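Findiswood, a maker of flat-pack shelving parts, will decide in May whether to buy two-finger grippers for its packing line or stay with vacuum cups. The purchase would cover four arms at the Naritz plant, with two spare finger sets held in stock.

Gheorghița Matei, who runs equipment planning at the plant, has moved most of the evaluation into simulation. Integrator Nistor supplied the arm and gripper models, and the planning team is using them to check jaw opening, approach angle and clearance before any hardware is ordered. Each candidate finger shape goes through 100 simulated picks per part type. Nine part types are on the list.

The budget request has separate lines for hardware, integration hours and software seats. Matei said the integration line is the one most likely to move. "The gripper price is fixed in the quote. The hours depend on how many approach angles we have to program, and we want that number before we sign."

A second quote, from Gillow, covers the same arms with a longer service term and a higher price for replacement fingers. Both quotes exclude guarding and floor work – those are paid from the building budget and will be bid separately.

Simulation runs are scheduled through Saturday. If the request is approved, the first arm would be installed on the small-parts station, with the other three to follow after acceptance testing.

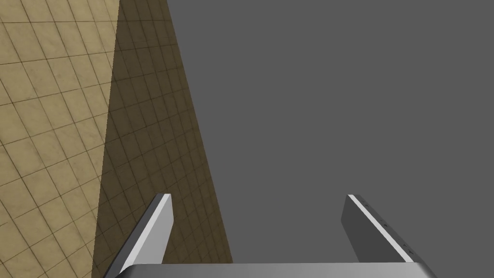

*Simulated view along an open two-finger gripper, with a tiled surface beyond.*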